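January 3, 2019

Back at Leltulby and straight into budget talk, with my tea going cold! 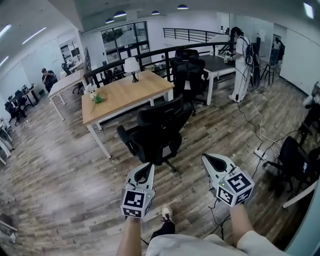
So how many pairs of grippers do we ask for this year? Two more, I reckon, plus a spare set of marker cubes, and the rest can wait until April.

Morkider quoted us 800 a pair, which made me wince a bit, but Bridow wanted more and couldn't promise delivery for around 30 days. I'd also love 3 new power strips and some proper cable covers (cheap, surely they'll say yes to those). The arm can stay on the wish list for now. Must ring Morkider about the warranty before I send the form off.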